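Poirier Room Working Group
Minutes, September meeting

Present: Jaxon Landry (chair), Rhonda Bergeron (minutes), and three members from the Ovance building.
Meeting opened at 4:15 p.m.

1. Minutes of last meeting
Approved with one correction. The shelf order was placed with Plindelar, and the earlier minutes had it under Rovau.

2. Table and blocks
Jaxon reported on the play table. The group agreed to keep the top white, as the colored blocks are easy to see against it. Rhonda asked that blocks be spaced well apart at the start of a sorting activity, as the blue and green ones are here.

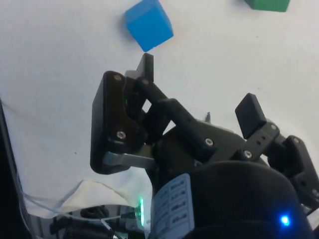 3. Storage
There was a long discussion about baskets and plastic bins. Bins stack better and wipe clean. Baskets are quieter and the children like them. Jaxon pointed out that the old bins have cracked lids and that two no longer close. Agreed to stay with woven baskets on the tables and to use bins only in the closet. Labels will go on the closet bins first.

The basket should be on the table before the blocks come out, so putting away can start without a trip to the closet.

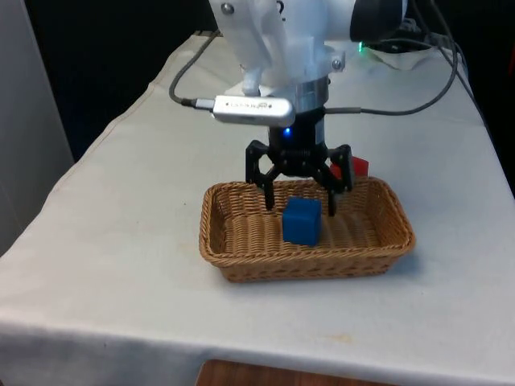

Wicker basket and blue block on the cloth-covered table.

4. Table cloths
The white cloth stays for now. Rhonda would like a second one so that one can be in the wash. Jaxon will ask Plindelar for a price and report back.

5. Budget
The balance is $1,149. The limit for the year remains $3,000. Replacement lids were not approved. Up to 5 more baskets may be bought if the price has not gone up.

6. Other business
The closet light is still out. Rhonda has reported it again. The key is now kept at the Ovance front desk and has to be signed for.

Actions
Jaxon: price for second cloth, basket order.
Rhonda: closet labels, follow up on light.

Next meeting Wednesday, same time, in the Poirier Room.
Meeting closed at 5:05 p.m.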